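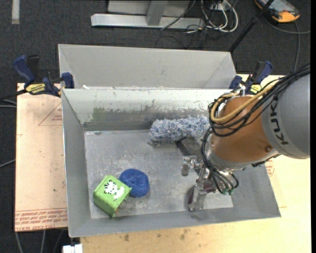 Data Collection Operator, Bin Picking (two openings)
Skisia, Welside site
Fixed term, start in May, extension possible

Skisia builds grasp planning software for mixed-item handling. The Sengar project trains a picking policy from recorded attempts on household and toy items in sheet-metal bins. We are hiring 2 operators to run collection cells and label the results.

Duties
Load bins from the item list for the session and start the collection script. Each shift covers 31 item sets. Monitor the arm during unattended picking and stop it on a cable snag, a jammed finger or a bin that has shifted in its clamps. Label each attempt as success, drop, double pick or miss. Flag attempts where the label is unclear. Record changes to the cell, including lighting, bin position and gripper hardware, in the session log. Run the calibration check at start of shift and after any contact fault.

The item library holds 911 objects. Soft and fibrous items are overrepresented on purpose, as the current model is weakest on them. Operators are expected to report items that have worn enough to be retired.

Requirements
High school diploma or equivalent. Comfortable with a Linux command line. Able to lift 31 pounds and stand for most of a shift. Careful written notes. Experience with KUKA or other industrial arms is useful but not required; safety training is given in the first week and must be passed before working alone in a cell.

Not included in this role: model training, gripper design, robot programming. These are handled by the Ultach group, who work in the same building and review the flagged attempts.

Hours and pay
8 hours per shift, day shift starts at 7:00 a.m. Hourly rate depends on experience and is stated at first interview. Paid breaks. Parking on site.

To apply
Send a resume and a short note on any repetitive technical work you have done to Sólveig Blöndal, Data Operations, Skisia. Put "Sengar operator" in the subject line. Selected applicants will be asked to complete a paid labeling trial on site.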